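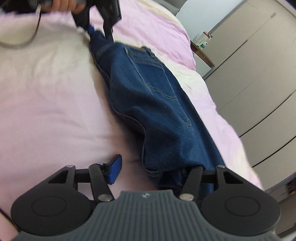
Which way up should jeans lie before you fold them?

Back pockets facing you, legs stretched out, waistband and hem both within reach. Everything in this section follows from that, so please get it right before moving on. If you are looking at a zipper, turn the jeans over and tell no one.

Section 2. Folding Denim on a Bed

This section of the Collik Home Laundry Guide covers one pair of adult jeans at a time. It assumes you don't own a folding table, or that you own one and it is currently holding up a printer. A bed will do. Beds are large, they are at a sensible height, and they are usually already covered in laundry.

Before you start

Clear a space as long as the jeans and half as wide again. A made bed is better than an unmade one. A duvet is softer than it looks and will try to swallow the first fold, so smooth it with your forearm before laying anything on it. A flat sheet pulled tight gives the crispest result. If your bed offers a bit of both, use whichever half the cat isn't on.

Empty the pockets. Yes, the small one too.

CAUTION: New dark denim can leave blue on pale bedding. Wash the jeans before you fold them on anything pink, cream or white that you are fond of.

CAUTION: Do not fold damp jeans. They will dry into the exact shape you left them in, and hold it with more loyalty than you'd like.

Laying out

1. Hold the jeans by the waistband and shake them once, hard. Stand clear of lamps.

2. Lay them down on the diagonal if the bed is short or the owner is tall. The fold doesn't care about the angle of the bed.

3. Take the waistband in one hand and the lower hem in the other and pull gently until the legs lie straight. With a helper, one of you takes each end. Agree beforehand on who is pulling.

4. Check the hem for bunching. Denim likes to tuck under itself near the bottom of the leg, and a tuck you leave in at this stage will be a ridge by step 8. Pinch the hem at its edge and draw it outward until it lies in a single line.

NOTE: Pinch the edge only. If you grab a whole handful you will drag the knee along with it and be back at step 1, where the lamps are.

Folding

5. Fold one leg over onto the other so that the back pockets end up on the outside. Line up the side seams first and the hems second. If the two disagree, believe the seams.

6. The seat will stick out in a small triangle. Fold the triangle in. This is the whole secret of jeans and it took our department two years to write down.

7. Smooth from the waistband to the hem with a flat hand. Faded areas along the creases are normal wear and can't be smoothed away, though Ifigeneia Chrysikopoulos in our testing room has tried.

8. Bring the hem up to just short of the waistband. Leave a gap the width of your thumb.

9. Fold in half again, or in thirds for a shallow drawer such as the Piron. The finished bundle should stand up by itself. If it leans, call it relaxed fit and carry on.

Putting away

Stack with the folded edge toward you. A patch at the waistband is useful for telling pairs apart, provided it faces up. Don't stack jeans on top of knitwear, which never recovers. Wide-leg styles are covered in Section 3, where we are less confident.

Shares: 2000

Comments (4)

Myrto Kouris
Step 6 fixed a problem I have had since college. I was just shoving the triangle in and hoping.

Thodoris Manolakis
Thirds does not work in my Piron drawer. Quarters does, if you lean on it. Is the thumb gap measured before or after leaning?

Vasiliki Sotiropoulos
Before. Also, please stop leaning on it, the runners on mine went that way.

Ritu Vishwakarma
Can confirm the caution about dark denim. We now have a cream sheet with a very clear left leg on it. Would this method work for overalls or should I just keep them on the chair?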